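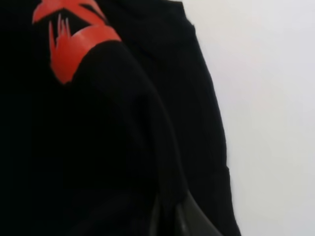 Jistilville Auto Service
Minutes of the all-staff shop meeting, October
Held in the customer lounge at the Hillow Road shop, 7:00 a.m.

Chair: Adebayo Okafor, service manager
Minutes: Amarachi Mohammed, front desk
Present: all technicians, both service writers, parts counter, shuttle driver
Apologies: none, full house for the first time since spring!

1. Last meeting's minutes

Read and accepted with one correction. The loaner car with the sticky rear hatch was the gray one, not the blue one. The gray one has now been fixed and is back on the road.

2. How September went

Adebayo opened with the numbers and was grinning before he got to them. The shop closed 264 repair orders in September, the best September we have had in this building. Comebacks were down too, and the two we did have were both handled the same day with a loaner waiting. He thanked everyone by bay and then thanked the front desk, which got a round of applause (noted here with pleasure by the person who sits at it).

The battery and charging work was a big part of it. We had that run of cool nights and people were lining up before we unlocked the door. Several of those cars turned out to need a cable end or a ground cleaned up and no new battery at all, and the customers were thrilled. Adebayo read two of the online reviews out loud. One was from a lady who had been told elsewhere that she needed an alternator. She needed a belt. She has already booked her husband's truck.

There was some discussion of whether we should be printing the battery test slip for every car or only when asked. Agreed that every car gets one, stapled behind the invoice.

3. Phones and the wait at drop-off

The one sore spot. Mornings between 7:30 and 8:30 are still a crunch. People are standing at the counter while the phone rings, and a few callers have gone to voicemail and not been called back until after lunch. We can do better than that and everyone in the room said so.

Ideas that came up:
- Second writer starts at 7:15 instead of 8:00, with the early finish to match. Both writers are happy to alternate weeks.
- Parts counter picks up on the fourth ring. Parts asked for a cheat sheet with the oil change and tire rotation prices on it. Amarachi will make one.
- Key drop envelopes to be moved from the side door to the front, with a pen that works.
- Voicemails get returned by 10:00 a.m., no exceptions.

All four agreed. We will try it through the end of November and see how the mornings feel.

4. Plerkero scheduling software

We have been on Plerkero for six weeks now. Opinions are warmer than they were last month! The text reminders are a hit, and no-shows have dropped off so much that we had to stop double-booking the first slot. The techs like being able to attach a photo to the inspection so a customer can see their own worn pads without walking out to the bay.

Still annoying:
- It drops the mileage if you save before you pick a vehicle.
- The estimate screen puts labor above parts and the printed copy puts parts above labor. Customers have asked why the two don't match.
- The tablet in bay three logs itself out constantly.

Adebayo has a call booked with their support people and will take the list. If you find something else, write it on the yellow pad by the time clock. Please put your initials next to it so we can ask you what you meant.

5. Parts supply

Jibrin is now delivering to us twice a day, at 9:30 and again at 1:45, and it has made a real difference. Same-day brake jobs are getting done the same day. The driver is friendly, the boxes are right nearly every time, and the returns are picked up without anybody having to chase them.

The core returns shelf is another story. Parts found cores on it from July, and the credit for what was sitting there came to $1,230. That is money we had already paid out. The shelf has been cleared and the credit has been requested. From now on the core goes in the box the new part came out of, with the repair order number on the lid, and onto the shelf before the car leaves. Parts will check it every day at closing.

A question from bay one about whether we could stock more cabin filters. Yes. Parts will put together a list of the 14 we order most often and keep two of each on hand.

6. The tire room

It is beautiful in there. Whoever stayed late and relabeled the racks, thank you, you can now find a customer's stored winter set in the time it takes to read the tag. Changeover season is close and the phones have started already. Points from the discussion:

Stored sets need to be pulled the afternoon before the appointment, and the tread depths written on the work order then, so the writer can call the customer that evening if a set is too worn to go back on.

Torque wrenches go out for calibration before the rush. Two at a time so we are never short.

Re-torque visits are free and walk-in. Please say this to the customer at pickup, out loud, even though it is on the invoice. People don't read the invoice.

We will open for changeovers on extra mornings in November if there are enough people who want the hours. Sign-up sheet is on the break room fridge. It was half full by the end of the meeting, so get in there.

7. Winter check day

This was the fun one. Amarachi proposed a free winter check day in the lot: lights, wipers, coolant strength, battery test, tire pressure, washer fluid top-up. No appointment and no pressure to book anything. We did a small version last year and the feedback was wonderful, especially from the college kids driving their first cars and from people who said they had never had anyone show them how to check their own oil.

Talked through the practical side. The lot can take 40 cars over the morning if we run two lanes and keep the far entrance clear for tow trucks. Each car gets a card with what we checked and what we found, in plain words. Anything unsafe gets explained in person by a tech, with the hood up, and the customer decides what to do next and where to have it done.

Bay two asked for a third lane just for teaching people to check oil and tire pressure. Loved by all. Bay two is now in charge of it.

Coffee and donuts to be ordered. Some debate about hot chocolate, settled in favor.

8. Training

The hybrid safety class is confirmed, and two of our techs are going. The shop is covering the fee and paying the hours. When they get back they will do a lunch session for everyone else, including the front desk, so that we can answer basic questions on the phone without putting people on hold.

Adebayo reminded the room that study books for certification tests can be borrowed from his office. The brakes one is missing. If it is in your toolbox, no hard feelings, just bring it back.

9. Odds and ends

The lounge coffee machine has been descaled and tastes like a new machine.

The shuttle needs a booster seat. Approved on the spot.

Floor mats: paper mat in every car, driver's side, every time, including oil changes.

The air hose in bay four is hissing again. To be replaced this week.

A customer left a very nice umbrella in the lounge. It is behind the front desk.

10. Who is doing what

Adebayo: Plerkero support call, November hours, torque wrench calibration.
Amarachi: price sheet for parts counter, winter check cards, flyer, coffee and donuts.
Parts: cabin filter list, core shelf at closing.
Service writers: alternating early start, voicemails back by 10:00 a.m.
Bay two: teaching lane.
Bay four: air hose.

Next meeting in November, same room, same early hour. Breakfast burritos were requested and Adebayo said yes.

Meeting closed at 7:50 a.m. with the first customer already at the door.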